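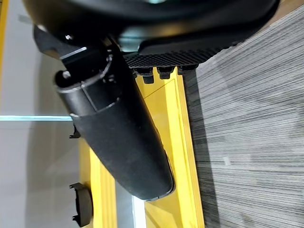 Section 4: Laying and Edging the Ribbed Mat

Read the whole section before you cut anything. The Plokine mat can be trimmed once. After that you own whatever shape you made.

What you need

Plokine ribbed mat, gray stripe, one roll
Yellow edge rails, as supplied
Tape measure
Straightedge, at least as long as the shortest side of the area
Utility knife with a new blade
Soft broom and a damp cloth
Pencil

The carton also holds a plastic cutting guide. We tried it on two mats and went back to the straightedge both times. Use it if you like it.

Before you start

1. Sweep the floor, then wipe it. Grit under the mat will show as a bump within a week or so, and no amount of walking on it will press it flat.

2. Check the floor for level. The Plokine leaflet says the mat "adapts to most surfaces." Treat that as a hope. If you can slide a coin under your straightedge anywhere, fix the floor first.

3. Unroll the mat with the stripes facing up and leave it overnight. The leaflet says 20 minutes. Ours still had a curl at both ends after dinner.

Note: Do not put a heater on the mat to speed this up. It goes soft in one spot and stays stiff everywhere else.

Measuring

4. Measure the area in three places along each side and write down the smallest number. Few rooms are square, including new ones.

5. Take off 200 mm from the length if you are fitting rails at both ends, or 100 mm if you are fitting one. These figures are for the wide rail only. The narrow rail has its own table on the last page of this guide.

6. Decide which way the stripes will run. Along the longer side looks straighter, or so the sales sheet claims. What matters more is the wall you see when you come in. Run the stripes parallel to that wall, and any error ends up at the far side.

Caution: The stripes are not a cutting guide. On the rolls we checked they wandered off the true edge by a small but visible amount. Measure from the edge of the mat every time.

Cutting

7. Mark the line in pencil on the back. Turn the mat face down to do this, and remember that left is now right.

8. Score the line lightly along the straightedge, then go over it again until the blade is through. Keep your free hand behind the knife. Trying to cut it in one pass gives a ragged edge, whatever the video shows.

9. Lay the mat in place and look at it before you reach for the rails. A gap of a few millimeters will be hidden. A wider one will not be, and pulling on the mat to close it only moves the problem to the other side.

Fitting the yellow rails

10. Start at the corner farthest from the door. Set the first rail against the mat with the beveled side facing out.

11. Press down along the full length of the rail with the heel of your hand. Some people use a rubber mallet. It works, but it can also leave marks that you will be looking at for years.

12. Bring the next rail up to the first. Leave a thin gap between the two, no wider than a credit card. The rails grow a little in a warm room, and if they are packed tight they will lift at the joint.

13. Work your way around to the door and fit the last rail there.

Note: Rails from Khasawneh are sold as a match for this mat. The color is close, but the ones we bought in April sat slightly higher than the Plokine rails. Pick one kind and stay with it all the way around.

Cleaning

14. Sweep along the stripes, never across them. Dirt collects in the low lines and sweeping across packs it in.

15. For smudges, use a damp cloth and plain water. Try that twice before you try anything stronger. The Kurkel mat cleaner (665 ml bottle) lifted some marks for us and did nothing to others, and at that price we would start with dish soap.

16. Wipe the rails separately. The groove holds dust, and a dry toothbrush gets it out.

Caution: Do not use wax or polish on the mat. It will be slippery, and the shine is gone in days.

About the wear rating

The box promises 1,000 hours of foot traffic. We could not find out how that was measured, or what shoes were involved. Check the edges every few months, and replace any rail that rocks when you step on it.

Section revised June 29, 2023, by Unnur Ragnarsson. Steps 5 and 12 have changed from the earlier printing, so throw that one out.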